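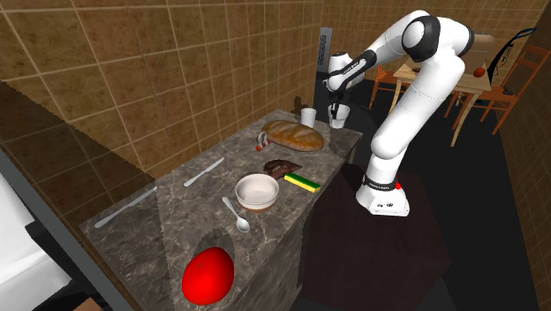 What does a pre-hire inspection of the Ruddock kitchen package cover?

The inspection covers the simulated kitchen, the arm model and its limits, the stop and reset behaviour, the written guidance and the terms of support. It does not cover any physical arm the buyer may later connect. That needs its own risk assessment on site.

Ruddock kitchen package – inspection checklist with comments
Supplier: Kostel
Inspected for: Eludbridge test office
Inspector: Rhun Price
Period: July
Marking: P = pass, C = pass with comment, F = fail, N = not inspected

Section A. Installation and licence

A1. Package installs from the supplied media without a network connection. P

A2. Installed version matches the delivery note. P

A3. Stated minimum memory is enough to run the full kitchen. C
Comment: The guide asks for 16 GB. The kitchen loads and runs on that, but opening the log viewer at the same time slows the stepping enough to be a nuisance. Close the viewer during timed runs.

A4. Licence file can be moved to a second machine. F
Comment: The move has to be requested from the Kostel desk in Skukham. The brochure says the user can do it. One of the two must be changed before signature.

A5. Uninstall leaves no running services. P

Section B. Kitchen and objects

B1. Worktop, walls and floor are solid to the arm in all supplied layouts. P
Comment: Tested by driving the fingers slowly into the marble worktop, the tiled wall and the front face of the counter. Contact reported each time.

B2. Objects rest on the surface at start-up, with no sinking or jitter. C
Comment: Crockery and the loaf settle properly. Cutlery drifts slightly on the first few steps. Allow a settling period before recording a start position.

B3. Collision shape follows the visible shape. C
Comment: Good on the mug and bowl, rims included. The sponge is treated as a plain block, which is acceptable. The loaf is a coarse hull and the fingers report contact a little before they reach the crust. Kostel has been asked for a finer shape.

B4. Sink opening is modelled as an opening. P
Comment: Checked with the large red egg-shaped object sitting in it and again with the sink clear. The edge of the cut-out supports objects as it should.

B5. Object masses are listed and can be edited. P

B6. Object names in the file match those in the guide. F
Comment: Several names differ between the two. A script written from the guide will stop on an unknown object. Corrected list requested.

B7. Furniture outside the work area can be switched off. P
Comment: Switching off the dining table and chairs gives a modest gain in speed and has no effect on results at the counter.

Section C. Arm, base and reach

C1. Joint limits are enforced in the model and cannot be overridden by a command. P
Comment: Commands beyond a limit are refused and logged. They are not silently clipped, and that is the behaviour we want.

C2. Base is fixed to its pedestal and does not shift under load. P

C3. Reach to the far end of the counter from the standard base position. C
Comment: The mug near the far edge can be reached from above with the forearm folded back over the elbow. The loaf lies on the near side of it, so a low, straight approach is not usable in this layout. The planner supplied with the package chose the overhead route in most attempts and reported no solution in the rest. It never forced a path through the bread.

C4. Clear space setting around the pedestal. P
Comment: Default is 1560 mm and is held in one settings file. Any change is written to the log with the user name.

C5. Wall clearance for the elbow and wrist. C
Comment: The warning works, but the default margin is tight for a buyer who intends to repeat the motion on hardware. Set a wider margin before first use.

C6. Speed limit applies in manual and automatic modes. P

Section D. Gripper

D1. Fingers open and close to the stated limits. P

D2. Grip force limit is enforced. P

D3. Grasp at a cup rim. C
Comment: The grasp is stable with the fingers straight down. A small tilt makes the mug turn in the fingers. Friction values are given in the guide without a source, so results here should not be used to set forces on a real gripper.

D4. Grasp of thin objects on a flat surface. F
Comment: Knives and spoon. The fingers contact the marble, the step time drops and the object is sometimes thrown clear of the counter. This is a known fault according to the release note – a fix is planned but not dated.

D5. Neighbouring objects disturbed during a grasp are reported. P
Comment: Tested on the mug with the tall plain cup close to it. Every touch on the cup was listed in the contact report.

Section E. Stop, reset and logging

E1. Software stop halts all joints. P
Comment: Tested during free motion, during descent and with the fingers closed.

E2. Stop state survives a restart of the viewer. P

E3. Reset returns every object to its start position. C
Comment: Takes up to 2 seconds in the full kitchen. Commands sent before it finishes are queued and then carried out, which is poor practice. They should be thrown away. Until this is changed, scripts must wait for the reset-complete message.

E4. Same seed gives the same run. P
Comment: 226 repeat runs compared by log. All matched. Fixed step only; the variable step setting was left out of the comparison.

E5. Log records the reason for each stop. C
Comment: Contact, limit and user stops are separated. A planner time-out is logged as a user stop and should have its own entry.

Section F. Guidance and support

F1. Guide states plainly that a pass in simulation is no evidence of safe operation on a physical arm. F
Comment: The statement is present but sits in an appendix. It belongs on the first page and in the start-up window.

F2. Stop procedure is described in everyday words. P

F3. Support hours and response times are in the contract. P

F4. Training session for new users. N
Comment: Not held within the inspection period. Kostel has offered to run it at Eludbridge.

Result

Accepted for planning and script testing. Not accepted for cutlery tasks, or for setting any force, speed or clearance on hardware. Items A4, B6 and F1 to be closed before signature. D4 may stay open if the contract carries a date for the fix. Reinspect sections B, D and E on the next release.

R. Price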